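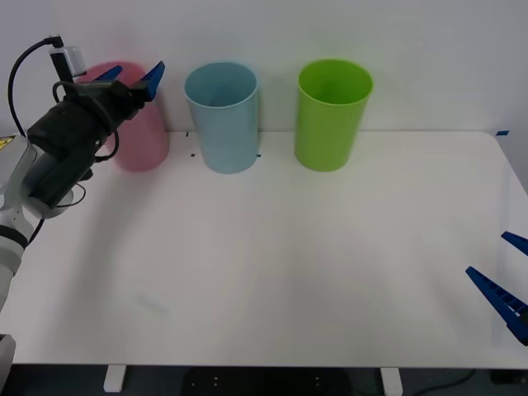
Monday, late afternoon, November

Picking up from last week, when I promised everyone I would stop fiddling with the camera mounts and get back to the question we are supposed to be answering, namely whether the ridged blue fingers are any better on thin plastic cups than the ones with the cutouts. I kept about half of that promise.

Setup first, so that whoever reads this in the spring (hello, probably me) can put it back together. Both arms on the white table. The three cups go at the back near the wall, mouths up, pink then blue then green as you look from the front, with bare table between the blue and the green. I like having them back there because it makes the arm stretch, and a stretched arm is where the Rutham controller shows its manners, good or bad. The little black marks by the blue cup stay on the table. Please don't wipe them off. Reet cleaned the table so beautifully in the summer that we lost a whole afternoon finding our spots again, and I still haven't quite let her forget it.

Left arm is on the new Rutham controller, right arm is still on the old Agudelo one. I know that muddies the comparison. My plan is to run each kind of finger on the left arm first, then swap controllers and do it all over, which is dull but fair.

Morning run, ridged fingers, left arm. Grip force limit at 40 percent, same as before. The blue cup was a pleasure all morning. The fingers open wide, come in level, close, and up it goes without any of that buckling we used to get just under the rim. Green was nearly as good, though it came up leaning a few times, and I think my approach height is a touch low for it. Pink was the fussy one. It's the cup nearest the arm's own bulk, and the wrist has to fold in a way it clearly doesn't enjoy. I nudged it twice on the way in and had to set it back by hand.

Then the cable. I've written about this cable so many times that I could skip it, but it did cost me most of the hour before lunch, so it goes in. The wrist camera lead still makes that big loop out to the left before it comes back down the arm, and when the last joint turns far enough the loop tugs on the bracket. You'd never notice by looking. You notice it in the picture, which shifts a hair, and then the cup position is off by the same hair, and then you spend an hour blaming the calibration. If I shorten the loop it pulls tight at full reach, and if I leave it long it swings. Reet suggested a spring clip at the second joint and she is very likely right – she usually is about cables – so I'll try that before I go ordering the fancy guide from Gekness.

Camera settings, for the record: exposure fixed, frame buffer at 300. I tried 900 as well, thinking more history would help the tracker when the gripper passes in front of the pink cup. It made no difference that I could see and the machine got noticeably sluggish, so back to 300 it went. The Ikonura tracking software does lose the pink cup when the fingers come across it, then finds it again once they've moved off. I'd love to know whether that's the color or just the angle. Swapping pink and green would tell us, and it's an easy thing to try.

Afternoon, controllers. Just a first impression, because I haven't swapped them over yet. The Rutham is smoother coming to a stop, and I really do enjoy watching it. The Agudelo has a tiny shiver at the end of a long move, which I'd stopped seeing until I had something nicer beside it. On the other hand the Agudelo log is so much easier to read! Today's Rutham log came to 2,002 lines and I had to search through all of it to find one torque warning, which was for the wrist, during a pink approach, so no great surprise there.

To do:
Spring clip at the second joint (ask Reet which size she meant)
Raise the approach height for green and repeat the morning run
Swap pink and green, see who the tracker loses
Cutout fingers on the left arm, same force limit
Write to Rutham about filtering the log

Force limit is saved under the old profile name, so check it before you start the arm.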